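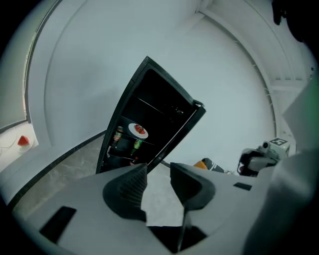

How do I get old wallpaper paste off plaster walls before I paint?

I got the paper down in our back bedroom (took me 2 whole evenings) and now the walls feel slimy when I wipe them with a wet sponge. House is old, so it's real plaster and I'm scared of wrecking it. My brother-in-law says just prime over it. I already bought a can of Firkent eggshell and would love to be painting by the end of January!

Kobe Stevens
Hot water and a little dish soap, and a lot more of it than you think. I did our hallway last year and the trick for me was working in small patches: soak it, go have a coffee for ten minutes, then scrape with a wide plastic scraper and wipe with a clean rag. Change the water when it goes cloudy or you're just spreading glue around. When the wall is dry, run your hand over it. If it's still shiny or tacky anywhere, do that spot again. I wouldn't prime straight over paste, I tried that in a closet and the paint cracked like a dry lake bed.

groltow_fan
Vinegar. Smells but works.

paintedlady12
I'd go along with the hot water, but give it a couple of days to dry before you do anything else, plaster holds on to water. Then a light sanding with 120 grit (wear a mask, and if the house is really old get the old paint tested for lead first) and one coat of an oil-based primer. I've heard people like the Wukex gel stripper for stubborn corners, never used it myself. Oh and put towels down along the baseboards! I didn't and had gluey drips on mine that I was still picking off at Easter.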